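Cotero opened its workshop in Hughes to visitors for an afternoon in July, and the line outside was longer than the company had planned for. It had printed 300 name tags and ran out before three o'clock.

The engineer who runs the assembly project spoke with us between groups. She has been with the company for 8 years, the first few of them on conveyor lines.

"People come in expecting speed," she said. "What we're showing is patience. Motor parts are heavy for their size and they don't like being forced."

The project, called Urirex, is meant to teach a two-armed robot to handle the pieces of small electric motors. The team has logged 1,133 practice runs so far, most of them in the evening after the regular shift.
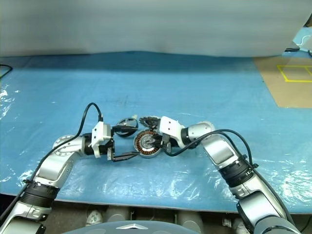
She said the windings worry her most. "You can scratch the coating on the copper and not see it. The motor still goes together, and then it fails at the customer's place." Her group spent the winter working on grip force for that reason.

Visitors mainly asked about jobs. She told them Cotero has hired 3 technicians for the project and wants its assemblers to train on the system — two already have. One man asked if it could fix his washing machine. "Not this year," she told him.

Flerkex, which rebuilds pump motors, will be the first outside shop to try it. No price has been set.

"I'd like it to run a full shift without me standing there," she said, and went to meet the four o'clock group.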